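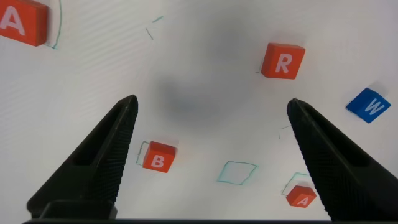
Mahfuz Herath has 2922 slips of paper in shoeboxes and wants me to know straight away that they aren't in order. "They were in order. Then we moved house."

Each slip is a word. Flikstead words, mostly, things people say in the town and the villages up the hill and hardly anywhere else. He's been writing them down since he drove the school bus, and now there's a book, or there will be in July when the printer is done with it. 967 entries made it in. I ask what happened to the rest.

"Duplicates, loads of duplicates. Same word spelt four ways. And some I couldn't get a second person to say. That was my rule, two people who aren't married to each other."

Why not married? "Couples make words up. My wife and I have got a dozen. They're not dialect, they're just us."

We're in Gruvosero, the café by the bus station, and it's loud. He has soup. I have half an hour before my train so we skip the small talk. He grew up speaking Sylheti at home and English at school and says that's where it started, having to notice which word belonged to which room. Then he got the bus job and there was a third lot.

"Kids on the top road said 'slawmy' for when the windows steam up. Kids on the bottom road had never heard it. Same bus! I'd pull in and there'd be an argument going on behind me about it. So I wrote it on the back of a ticket."

Slawmy is in the book. So is "nettit", a bit short tempered before food, and "to foss", which is to walk behind somebody slowly because you don't want to catch up and have to talk. I tell him I do that. "Everybody does it. Flikstead's got a word, that's all."

Spelling was the worst part. None of this had ever been written down properly, and people who use a word all day will tell you flat that your spelling is wrong while having no idea what the right one would be. He tried a sort of phonetic system for a while. Showed it to his sister. She said it looked like a ransom note.

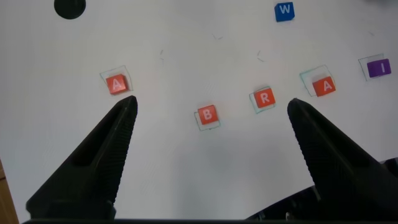 "So I gave up and went with how a ten year old would put it. If a kid hears it and spells it that way, fine, that's the spelling. Sound it out. One vowel does the work of three round here anyway."

He's firm on one thing, the double letters. Nettit has two Ts in the middle because people really do land on it. He says it for me a few times, quite loud, and a woman at the next table looks round. "You see? You can't do that with one T."

I ask about where the words come from and he gets a bit cautious. He isn't a linguist and says so more than once. Some are old farm words that got stuck. Some came with the mill families. A few he suspects are one person's joke from years back that caught on, and he's got no way of proving it. The book has a question mark next to the ones he isn't sure of — there are a lot of question marks.

"I'd rather put the question mark. I've had letters from people who want me to say a word is Viking. They always want it to be Viking. I don't know that it's Viking."

Are the young ones still saying them? Some. He thinks slawmy is safe. Foss is on the way out, or it was, and then his nephew's lot started using it for ignoring messages, leaving them sat there unopened. He was delighted. Wrote a new slip that evning.

"That's a word with a job again. I don't mind what the job is."

The other thing he's proud of is Nutska, a card game he made up for the long winter runs, when the bus got stuck and he had thirty kids going spare. You get a word, you tell three lies about what it means and one truth. He says the lies were sometimes so good he was tempted. One lie did get loose. A boy claimed a "drindle" was the last bit of toothpaste, total invention, and a while later Herath heard it from a dinner lady in a different village. Is it in? "It's in. Two people, not married."

Tripathi are printing it, the firm on the industrial estate that does the parish magazines. 600 copies to begin with. He wanted fewer and they talked him up. He's paid for it himself, out of what he calls the caravan money, and there's no caravan. His wife has been told it's a very small caravan.

What about the shoeboxes, once the book is out? He pulls a face. The library has asked, and he's said yes in principle, but he keeps adding to them. Had another one that morning, from the man who reads the gas meter. He won't tell me what it is, he's only got the one person for it so far.

My train's in six minutes. He's still got soup. I ask if there's a word for that, for having to run off in the middle of somthing, and he thinks about it for longer than I can really spare.

"No," he says. "We just say ta-ra."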